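Section 3. Setting Up Your Narketti Clothes Steamer

Read this section before you plug anything in. We know you won't, so the important parts are in capitals.

1. Take the base, the pole and the hose out of the box. Keep the box. You will want it in August, when you decide you no longer own anything that creases.

2. Push the pole into the base until it clicks. If it does not click, turn it a little and try again. IF IT STILL DOES NOT CLICK, DO NOT HIT IT.

3. Fill the tank to the MAX line with plain cold water. Scented water, fabric softener and leftover tea will void the warranty, and we can tell which one it was.

4. Screw the hose onto the base by hand. Pliers are for other hobbies.

5. Plug in and wait 70 seconds for the ready light. Steam may cough and spit at first. Point the head at the floor and away from pets.

NOTE: Sort your clothes before you start. Do cotton and linen on HIGH, and anything thin or shiny on LOW. Check the care label on each item, assuming you haven't cut it out because it itched. 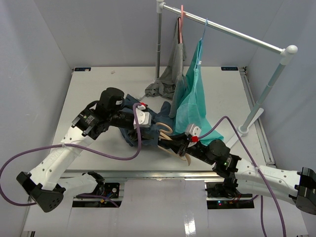
Fig. 3-1. Small pile of clothing on a white tabletop.

6. Hang one item at a time, pull the hem gently with your free hand, and work from the top down. Doing three shirts at once gives you three damp shirts.

7. Let each item hang for a few minutes before wearing it. Warm fabric creases again the moment you sit in a car.

CAUTION: STEAM BURNS. Never steam clothes while someone is inside them, even if the taxi is outside.

CAUTION: Unplug and let the unit cool before you empty the tank. Empty it after every use. Old water leaves scale, and scale ends up on the front of a dark jacket.

If the ready light blinks, see error code 97 in Section 5.

Updated 20/05/2022

Print this page | E-mail this page
Shares: 798 | Comments: 3

Related items
Onthorpe Folding Ironing Board: Assembly
Descaling Your Narketti Steamer
Damasceno Garment Rack: Wheels and Brakes
Ditetti Lint Brush: Care and Cleaning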